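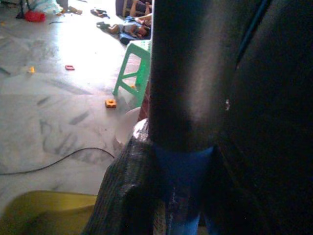
Toy pieces on the floor during a Bosero collection session, as seen from the camera at the robot's wrist.

Bosero and Domance Start Gathering Playroom Examples for Drornix

November 19, 2020 - Hi from all of us at Bosero! I get to write this one myself, and I'm pretty excited about it. We've started a new round of collection for Drornix, our learning system for picking things up off the floor, and we're doing it together with our friends at Domance.

The idea is simple enough (the work isn't, my knees can tell you). One of us guides the arm by hand through a pickup, start to finish, and the wrist camera records the whole thing. Then we put the toy back down somewhere else and go again. Each run gets saved as one example, fumbles included, and Drornix learns from the pile.

We picked playroom floors because that's where our last version struggled most. Small blocks, a doll, a little green stool in the way, scuff marks, a bright glare on the floor - it got confused by all of it! A clean lab table never taught it any of that, so we quit using one.

So far we have 29 floor layouts on the list, and each gets 30 runs. We work in teams of 2, one on the arm and one moving toys, and swap after 3 layouts. Domance is handling the labeling, and they've been wonderfully picky about it (they sent back my whole first batch, fair enough).

We plan to share the first set with research groups in March, along with our notes on how we set up each floor. If your lab wants in, or you'd like to come by and try guiding the arm yourself, please write to the Drornix team through the contact page on the Bosero site. Wear pants you can kneel in!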